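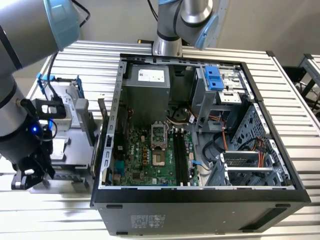
1. Scope of the teardown

The project examined how far a retired office desktop can be stripped for parts without cutting, prying or breaking a fastener. The group members were Florencia Palma, Cengiz Ateş and Saadet Ağca, with Tuncay Öztürkmen supervising. The work forms part of the Clisema reuse stream, which began in September. This version of the report is dated 1/30/26.

The unit is a black tower with a green motherboard. It was worked on lying flat with the side panel off, so that all internal parts could be reached from above. The slatted aluminium bench held the case level and left room beside it for removed assemblies.

2. Storage

Storage was graded first, as it determines whether a unit can be released to a second user. The hard disk is a Seagate drive held by a blue plastic bracket. It sits upright in a grey plastic carrier that comes to rest on the bench to the left of the case. With the carrier in this position, the drive label can be read and the serial number recorded without handling the drive itself. 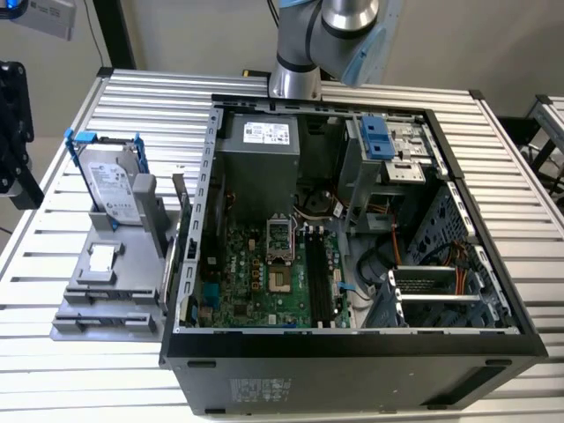
Every drive was logged against its label before any other part was graded, and the entry was checked by a second group member. Drives are held for 32 days before wiping, in line with the lab's own procedure.

The blue plastic parts were a useful guide to order of work. The colour marks several of the points intended to be touched by hand, including the latch on the metal drive cage. The group recommends that the Zeruston parts sheet adopt the same convention and list these points before any fasteners.

3. Processor socket and memory

The processor socket is empty and its retention frame stands raised. The exposed contacts are the most easily damaged feature on the board, and the procedure now calls for a socket cover before memory is handled.

Memory modules were graded individually. A module is held by its ends, kept clear of the raised retention frame and placed directly in an antistatic sleeve. Modules with marked or discoloured contacts go to the Avcı bin for material recovery; the remainder are tested for 20 minutes each.

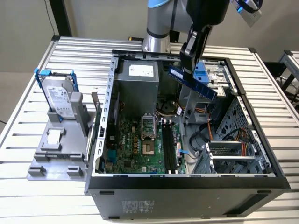
Figure 3. Blue memory module held over the open case, hard drive in its carrier at left.

4. Cabling and power supply

The orange cables beside the drive bays were the slowest item to assess. They pass close to the stamped edges of the bays, and the insulation has to be inspected along its full length. The power supply is graded as a complete assembly and is not opened under any circumstances.

5. Outstanding work

Two items remain open. The sleeve labels need a field for socket condition, and the cable inspection step has no agreed pass criterion. Müzeyyen Sezer will draft both for the next revision of the parts sheet.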